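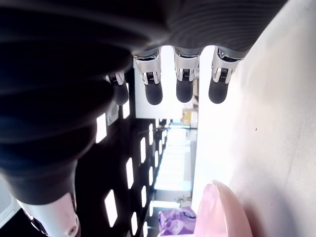

Varnis is a planning and control software for robot hands with several fingers. It takes the image from the wrist camera, finds the objects near the hand and calculates where each finger should go. Neltix made it for laboratories which already have a hand and an arm, and don't want to write the low-level part again.

## What is included

- **Grasp planner.** Proposes up to 12 grasps for each object, sorted by score. Bowls and other open shapes are planned at the rim.
- **Finger control.** Runs at 100 Hz. Every finger has its own force limit, and the thumb is set separately.
- **Wrist view perception.** Works at short distance, also when the near object is blurred and only a part of it is in view, as with the pink rim and the purple package below. 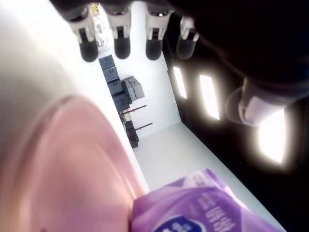

## Before you order

Please check that your hand accepts position commands. Version 3 needs a new calibration file; files made before March can't be loaded. The license is for one robot and includes updates.

Technical questions are answered by Lucero Grajales, and orders by Leidy Pacheco.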